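Tuesday, bench notes, utensil caddy rework

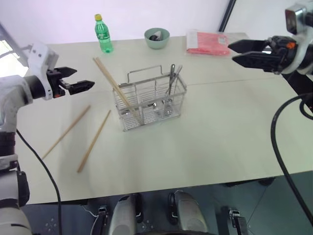

Wire caddy with handle, chopsticks leaning into the back-left corner.

Start 8:40. Picking this up from where it got left last week. Goal for today is to settle the drying basket question for the Tollotmont kitchen fit-out so the order can go. They want one type of caddy for all the break rooms, chopsticks and flatware both, no separate holders. Two candidates: the Ginier wire one (stainless, rectangular, loop handle) and the Dramer, which is a round perforated cup, heavier, no handle.

Wire one first. Washed, dried, checked all the welds with a fingernail and then with a cotton ball. Cotton snags at two spots on the bottom, both on the inside where a vertical bar meets the floor. Nothing on the rim. Handle ends are clean. Filed the two spots, 4 strokes each, cotton goes past now. Ask supplier if that's normal or if we got a rough one.

Weight on the small scale: 174 g empty, handle included. Did it twice. Same.

Chopsticks. This is the real problem with any caddy that isn't tall. A pair dropped in doesn't stand up, it goes over until it hits the rim and stays there. In the wire one they slide to a corner and lean out over the edge, tips inside, tops sticking out. Fine for drying. Not so fine if the caddy is next to the faucet and someone swings a pan past it.

Tried dropping the pair in from different sides. Nearly always finishes in a corner, both sticks together, sometimes one crosses over the other. Straight drop in the middle: goes over anyway. Tips down vs tips up makes no differnce to the lean, but tips up is nasty when you reach for the handle. Put "tips down" on the card.

Handle. Good to carry with, bad for loading. Long things have to go in on one side or the other of the loop, you end up threading them. With a full load of flatware it's OK, forks find their own way. With chopsticks they sometimes catch against the loop on the way in and you have to do it again. Would a folding handle be better? The Bastos catalog has one that folds down, but the page says nothing about depth. Emailed them 9:30.

Dramer cup, same routine. No snags at all, cotton goes all the way round. Chopsticks lean less in it because it's narrower. But the floor only has small holes and it holds water. Poured a glass through: wire basket empties at once, Dramer leaves a film and a little ring around the edge. Wiped it, left it an hour upside down, ring still there. Wooden chopsticks standing in that all weekend will go gray at the tips. We have seen this before with the old crock at the other site and had to throw out the lot.

10:50 break

Tip test. Both on the bench, pair of chopsticks in, push at rim height with the spring gauge until it goes.
- wire, handle up, chopsticks in corner: slides before it tips. Good
- wire, chopsticks plus one ladle: tips. Ladle is silly, nobody is going to put a ladle in there. (They will put a ladle in there.)
- Dramer, chopsticks: slides, only just
- Dramer with ladle: goes over easily

Repeat of the wire one on a damp dishcloth: doesn't slide, so it tips sooner. Worth knowing, people do put a cloth under them. Suggest the silicone mat with the lip, the mat grips but the lip stops the foot of the basket. Need to try it, mat is not in yet.

Gaps. Bars are thin and the openings between them are OK for forks and full-size spoons. Teaspoon handles go through the side if dropped at an angle and then hang there. Chopstick tips can poke through the bottom if you drop them dead straight, happened twice, they stick out underneath and the basket rocks. Lifted and reseated, fine. Could fix with a mesh insert but then we're cleaning mesh. Leaving it.

Load cycles. Standard for kitchen small stuff is 2000 lifts by the handle with the test weight in. Rig counter was not zeroed after the last job so it ran on to 2230 before I noticed. No harm, more is more. Write it down as 2230 and not 2000, last time somebody rounded it and we had an argument with the client. After: handle still seats where it did, slight shine at the points where it rubs the rim, no play. Shape checked against the paper outline, sits on the line all round.

Did not cycle the Dramer, no handle, nothing to lift it by.

Lunch

Afternoon, short. Bastos replied, depth of folding one is a bit less than ours. So more lean, not less. Dropping it unless Tollotmont asks for it specificaly.

Where it stands:
Wire caddy OK for order. Chopsticks to be stored tips down, max three pairs, otherwise they fan out over the rim and you can't get the flatware out. Mat to be ordered with it. Rough welds to be raised with Ginier before we pay for the full lot, ask for a second one out of a different carton.

To do
- silicone mat, try as soon as it arrives
- redo the damp cloth tip with a full flatware load, only had half a set today
- wash the pair that's been in and out all morning and put them back in the drawer, don't leave them in the basket or they'll walk
- new cotton balls, used the last of the bag
- zero the counter!!

Stopped 3:15. Sample is on the shelf under the window with a tag on the handle. Don't take it home.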